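Sorting station 2, two-arm cell - monthly walkthrough, April
Checked by: Carolina Gouveia
Site: Bravgate, returns floor
With: Ott Dzene (day), Arūnas Mets (late)

1. Guarding and reach
Floor squares taped - OK
Rails and corner braces, hand check for play - OK, none
Stop button within reach of the seat - OK from the keyboard side. NOT ok from the far side, have to walk around
Arm speed limited to 300 mm/s when door is open - OK, tested both

Comment: people used to stand at this table all shift and sort chargers by hand. Now one person sits, watches and clears mis-picks. Fewer sore wrists in the log, but more reaching in while the arms are live. Rule stays - pause first, then hand in. Even for one block.

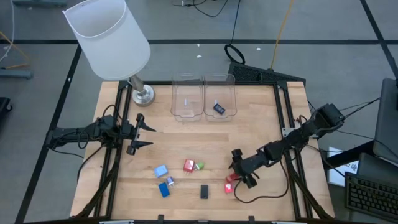 Ott Dzene: pausing is fine but restart takes 60 seconds and we get asked why the count is down. If you want us to pause every time then take it off the count. Otherwise people are going to grab.

Agree with Ott. Sent to Kristof De Bruijn, no answer yet. Leaving this item OPEN.

2. Cables and floor
Cables crossing walkway - FAIL, needs covers on the left side
Arm cables, wear at the joints - OK
Lamp cord - see below 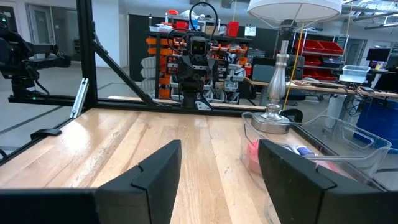

Housekeeping slipped a bit since the headcount at this table changed. Before, whoever was standing there tidied as they went, no one had to be asked. Now it's in nobodys job description. The desk behind the cell is the worst of it, cables and equipment all over the top and more hanging in a tangle underneath, right where a chair gets pushed in. Needs a tray under the desk and a name on the sheet. Yellow cord behind the lamp - trace it, label it, tie it back.

3. Parts on the table
Prongs: adapters lying with prongs out, glove rule for hand clearing - PARTLY, gloves there, not worn
Power banks, swollen or cracked ones pulled before the cell - OK
Fire box for bad batteries - OK, lid closes
Bins clear of the arm path - OK

Comment: the pull-out check is still a person. Wanora wanted it dropped when the second arm came in. Please don't.
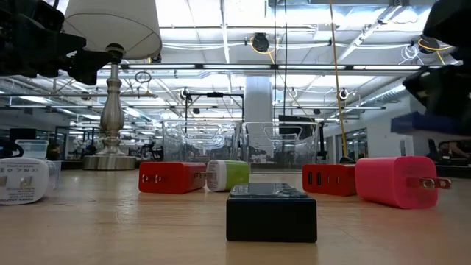
Arūnas Mets asked if the late shift could get the same training the day shift got, because so far late has had a printout and ten minutes with Jaanus. He also said that sitting and watching for a whole shift is harder than sorting was, and he'd like to swap out every 165 minutes at the longest.

Fair on both. Training: book it. Swap: I'd go shorter, asking for 60.

4. Lighting and view
Overhead lights working - OK
Glare on shiny black housings - noted, operator says hard to see scuffs from the seat
View of both grippers from the seat - OK
Status lights on arms readable - OK

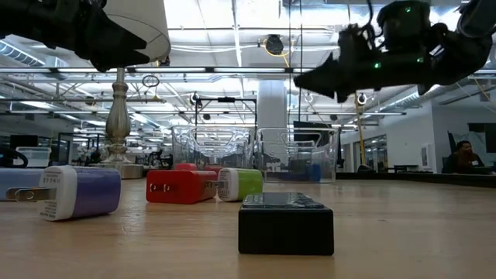

5. People
Names on the authorized list match who is really there - FAIL, two old names, Jaanus Kalniņš missing
Lone working after 7 pm - not allowed, confirmed with late shift
Near misses since last check - one, sleeve caught on a bracket, no injury, reported teh same day
Moved staff (to Tarum line) had their new-job safety talk - OK, signed

Open: restart time / count, floor covers, desk cables, gloves, late training, swap time, list.
Covers are on order. Rest goes to Kristof again tomorrow 9 am, recheck in May.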